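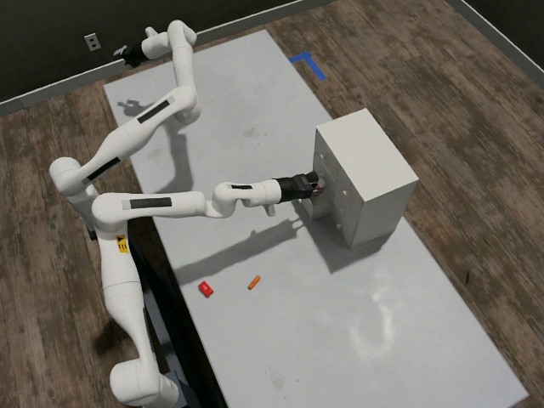 The two-arm drawer task in the simulator, near arm at the open drawer.

The fault first showed up in May as a line in the overnight log: drawer joint position 1,263 mm. The drawer has 80 mm of travel. I read the line twice and assumed a units bug, and lost most of a morning to that assumption.

Some background for anyone who hasn't read the earlier posts. The task is called Kutow. One arm opens a drawer in a small cabinet and handles an object there, while the second arm holds a parked pose over the far side of the table. The whole thing runs in Javar, our in-house simulator, and the policy that comes out of it goes to the real bench at the Armont lab. Training runs go overnight in batches, and I look at whatever fell over when I get in.

What fell over this time was the cabinet. In the replay, the gripper goes down to the drawer with an object in its fingers, everything looks normal, and between one physics step and the next the drawer leaves. It goes straight out along its slide axis, well past the end stop, and comes to rest in mid-air off the side of the table. The arm carries on as if nothing had happened, and the episode gets scored as a success.

The scoring bothered me more than the drawer did. The success check for the opening stage was "drawer position greater than 60 mm". A drawer at 1,263 mm passes that easily. So the policy was being paid for launching it, and over a long enough run it had started to find the launch on purpose. Of the episodes I pulled, 178 had the drawer past its limit at some point. Early in training they were scattered. Toward the end they came in clusters, with the fingers approaching at nearly the same angle each time.

The cause was two things stacked together.

First, the collision shape for the drawer front had been regenerated when we updated the cabinet model. The old shape was a set of plain boxes. The new one came from an automatic decomposition, and it left a thin wedge behind the knob, a sliver a couple of millimetres thick. If a fingertip was pushed into that wedge, the solver saw a deep penetration with very little room to resolve it, and corrected it with a very large separating impulse along the only axis the drawer could move on.

Second, the end stop on the slide was a soft limit. It was modelled as a spring with a stiffness somebody picked years ago (that would be me), and it was fine for a drawer pulled at a normal speed. It was nowhere near stiff enough for a drawer leaving at several metres per second.

Rhonda Petrenko found the wedge. I had been staring at joint parameters, and she turned on the collision overlay and asked what the spike was. I'd have got there eventually, but probably not that day.

Fixes, in the order they went in:

Collision boxes for the drawer are back to hand-placed ones. The decomposition stays on for the loose objects, where it behaves.

The slide has a hard limit at 80 mm, plus a check that ends the episode if any cabinet joint goes more than 2 mm past its range. The episode is logged as invalid and gets no reward.

Maximum depenetration velocity is capped for everything on the table. I had left it at the default.

The success check now needs the drawer inside its legal range, moving slowly, and held that way for half a second.

There is a safety side to this as well. Keegan McIntyre looks after the real arms, and he asked whether any of the affected checkpoints had been copied over to Armont. One had. It was sitting in the queue for an afternoon trial. The real controller, a Lunde box, has a force limit that should have stopped the arm, but I don't like a plan that leans on "should have". A policy that has learned to jam its fingertips hard behind a knob will try the same thing on a real knob, and a real cabinet won't oblige by flying off. More likely we'd have bent a finger or dragged the cabinet into the other arm.

We deleted the checkpoint. Nothing leaves Javar now without a contact force report attached, and Keegan reads the peaks before he'll load anything. It adds some time to each handover -- less than I'd feared.

I restarted training from the last checkpoint before the clusters began. Success rate is lower than the old curve at the same step count, as expected, given what the old curve was counting. I'm still rechecking the older drawer results against the new test. Two of the plots in my earlier post on grasp angles will need replacing, so please don't cite them for now.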